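Prasside Opens Repair Desk for Hiking Packs

17th December

Hikers can now bring a damaged backpack to the Prasside store in Shabalala and have it repaired there. The desk replaces buckles, zippers and torn hip belts on packs of any brand. Most repairs are ready in two days. 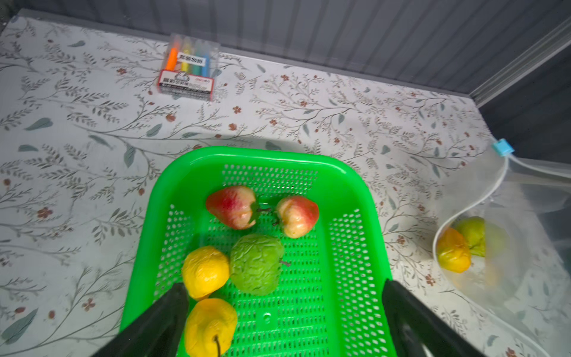 Prices and Parts

A new buckle costs $2, and a full hip belt costs $90. The store keeps 237 different parts in stock. Zhenhua Tan, who manages the desk, asks customers to empty and clean the pack before they bring it. Frame repairs will start in June.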